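Retrospective bans for off-the-ball incidents: is our league making it up?

Asked by Lucie Kennedy in Local football, Rules and discipline

Our centre half was booked in March for a shove at a corner. The ref saw it, dealt with it, game carried on. Then Osville sent the league a phone clip and he got a 3 match ban on top. I thought that if the referee had dealt with something it was finished. The league secretary says "serious cases are different" but won't tell me where that's written. Has anyone won one of these?
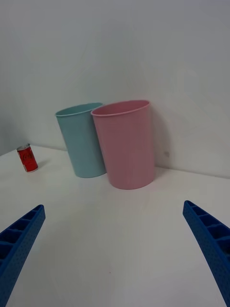

White table and wall, blue gripper fingers.

Batow

Won one, no. Lost two. Ask for the rule number in writing before you argue about anything else. If they can't give you one, I'd doubt there is one. Our league's handbook has a line about incidents "not seen or not fully seen" by officials, and you can guess which half of that gets stretched.

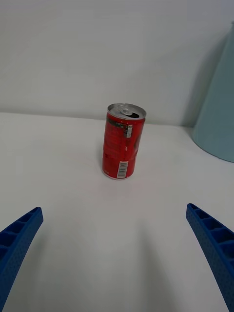
Also ask to see the whole clip, including the bit before the shove. Ours lasted 18 seconds and started after our lad had been pulled over by his shirt, so I'm not convinced anyone on the panel knew what they were judging. And check the appeal deadline tonight, as some leagues count from the date on the letter and the post is slow.
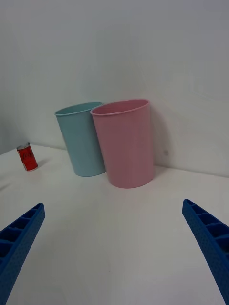
Two plastic cups, the light blue one on the left.

Rilinetti

just appeal, they always back down if you make a fuss

Nguyen

They don't always back down, and I'd be wary of that advice. Some panels can add to a ban if they decide an appeal was frivolous, and you usually lose the fee as well.

I used to referee. A yellow card doesn't always close the matter, whatever people say on the touchline. What counts is what the ref wrote in the report. If it says "saw the push, cautioned", you have a decent case. If it says he only saw the end of it — and refs do write that when a league rings them up — you probably haven't. Ask for the report and see what date it has on it.
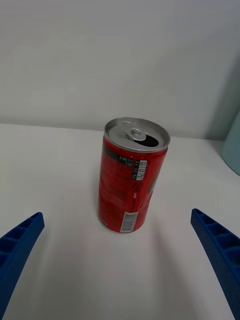 Red drinks can with its ring pull lifted.

I wouldn't bother with the provocation argument. It might shorten a ban but I never saw it cancel one.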